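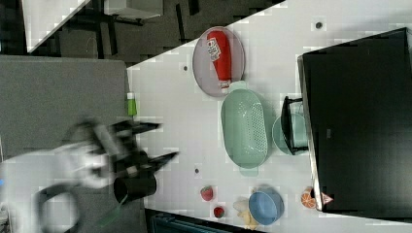 How often should slipper orchids be watered on a heated bench? In our trial, plants watered every fourth day kept more of their roots than plants watered daily, and flowered in the same month.

3.2 Root survival and flowering

The trial used 300 seedlings of one Paphiopedilum cross, raised at the Nellitz glasshouse and potted in medium bark with a little perlite. They were split into three watering groups of 100 plants each: daily, every second day and every fourth day. All benches were kept under the same shade cloth, and feed was given at half strength with every third watering. Plants were moved one place along the bench each week, as described by Halvorsen and Strömberg for their earlier work on seedlings.

At the end of the trial each plant was knocked out of its pot and its live roots were counted. A root was scored as live if it was firm along its whole length. Across the three groups we recorded 1,908 live roots. The fourth-day group had the largest share of these and the daily group the smallest. Most losses in the daily group were at the base of the pot, where the bark had broken down – the top layer still looked sound.
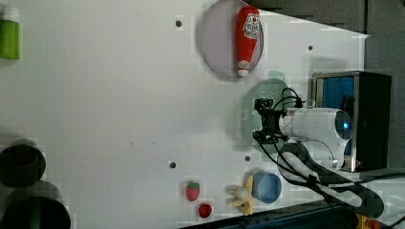
Figure 2. White tabletop with a red ketchup bottle on a round plate and a pale green perforated dish.

Leaf growth differed less than root survival. Plants watered every second day made slightly longer leaves, but the spread within each group was wide. First buds showed in September in all three groups. We lost 30 plants to crown rot, mostly in the daily group, and these were left out of the flowering counts.

Kashindye and Guerreiro found a similar pattern at Milimberg, although their plants were grown in moss and on unheated benches. The two sets of results should be compared with care, as moss holds water far longer than bark of the grade used at Nellitz.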